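I keep being told that the cure for a frazzled mind is a clean desk. Prolside, the planner company, sent me its January "calm reset" last week, 144 pages of it, and the first 90 are about throwing things out. You're supposed to clear a surface, breathe, and feel the worry lift.

I don't buy it. I cleared my whole apartment in Dondine two years ago, when my job was going badly, and I hauled 200 pounds of stuff to the donation center in Tremblay. The job kept going badly. I just had fewer mugs.

What bothers me is the order of things. People who feel fine tend to pick up after themselves, and then someone writes a book saying the picking up made them feel fine. Prolside says 2,754 customers reported "more peace" after the reset. More than what? And how many quit on page 12 and never wrote in? I'd want to know that before I spent a weekend on my closets - or my money on the refill pack. 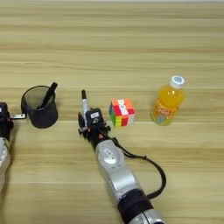

Worry doesn't care much about square footage. Mine showed up in the bare apartment at the same hour it always had. So I'm wary of any plan that treats ordinary belongings as a symptom. A mesh pen holder, a Rubik's cube and a bottle of orange juice can share a tabletop without saying a thing about anybody's state of mind. The reset would have the cube in a box by noon.

Sleep helped me, some. So did leaving that job in Dratthorpe, although it took far too long, and I left a messy desk behind when I went.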